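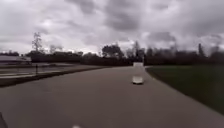
The resurfaced path at Trallham, looking toward the trees, with the parking lot at left.

Trallham's path is open again, and the town has found something new to argue about

TRALLHAM, March 22, 2018 - The wide path beside the parking lot reopened this week with a smooth new surface and, as of press time, no lines on it whatsoever. Residents who spent the winter complaining about the potholes have moved on to complaining about the lines.

The old path had a yellow stripe down the middle, or at least the memory of one. Walkers kept to the right, cyclists kept to wherever they liked, and everyone agreed that the stripe settled things. The new asphalt went down without it. Parks supervisor Mesfin Degefa said the stripe was left out of the contract on purpose.

"It's a path," Degefa said. "It's wide. We felt people could work it out."

People have been working it out at some volume. Liya Gudeta, who walks the full length most mornings with a neighbor and the neighbor's two beagles, said she had already been asked to move over by a man on a bicycle who had the entire other side to himself. "I asked him which side he thought was his," she said. "He said the smooth one. It's all smooth!"

It is, to be fair, very smooth. The contractor, Vanags, replaced 600 yards of pavement, starting at the lot and following the curve toward the trees. The old surface had been patched so many times that the parks office kept a folder of the patches. The folder has now been retired to a shelf, where Degefa says it will stay until somebody needs it, which he puts at two winters from now.

The grass came through the work better than expected. Trucks were kept to the lot side for most of the job, and the mowing crew has been back since. The raised border between the grass and the pavement drew 23 emails to the town before it was even built, most of them predicting twisted ankles. The parks office had received no reports of ankles, twisted or otherwise, when this item was written.

Wissam Masri, who coaches a youth running club that uses the path, said his runners liked the new surface a great deal and the border not at all. "They're ten years old," he said. "If there is an edge, they run on the edge." The club lost its usual route for six weeks during the work and trained on the sidewalk by the Fondel garden store, where Masri said they were popular with some of the customers.

The parking lot was not part of the project. Its lines are still there, faint as they are, and at Tuesday-night volumes of traffic nobody seems to mind them - or so the parks office had planned to say. Mahlet Kahsay, who represents the neighborhoods nearest the path on the town council, would like them repainted. She would also like the path striped, and she noted at the last meeting that the painters could do both in one visit.

The price for the stripe came back at just over $1000. The council discussed it for the better part of an hour, which several members observed was longer than it had spent approving the asphalt. One suggestion, a dashed line as a compromise between a line and no line, did not get a second. The matter was put off until August, after a summer of what the minutes call "informal observation."

Degefa said informal observation meant he would go and stand there now and then.

For the time being, the town asks cyclists to ring a bell or call out when passing, and asks everyone else not to take it personally. Dogs must be leashed. The path is open from dawn to dusk, and parking in the lot is free.

Comments on striping can be left at the parks office counter, in the box formerly marked "Potholes." Gudeta has already been by. She is in favor of a line, she said, as long as it is put a little left of center.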